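3.2 What people mean by "fruit"
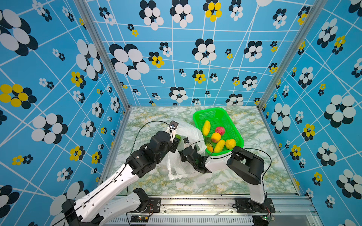

Figure 4. Artificial produce in a green basket, with a plastic bag to its left.

I'll admit I went into the naming survey thinking this would be the easy part. We asked shoppers in Paltside and Clurkberg to write down every fruit they could think of in one minute, and then we did the same for vegetables. Cauã Batista and I ended up with 3,301 usable lists (another 610 were blank or too messy to read, mostly my fault for handing out cheap pencils!).

Lemon was the surprise for me. People know it's a fruit, they'll tell you so if you ask, but it shows up late in the lists - often after things they admitted they hadn't eaten in years. Simone Nogueira thinks that's a kitchen effect: you don't bite into a lemon, you squeeze it over dinner, so it gets stored in your head next to salt and vinegar. I like that idea, though our data can't really settle it.

Cucumber and squash went the other way. Hardly anyone put them under fruit, and the few who did tended to add a little note, like "technically" or "my teacher said so." We kept those notes and coded them separately (see Section 4.1). Mango was a mess in its own right, with spellings and local names all over the place, and we merged them by hand one long February.

Related items
Word lists and grocery habits in Clurkberg
The Frota naming task: scoring guide
Elus norms for everyday foods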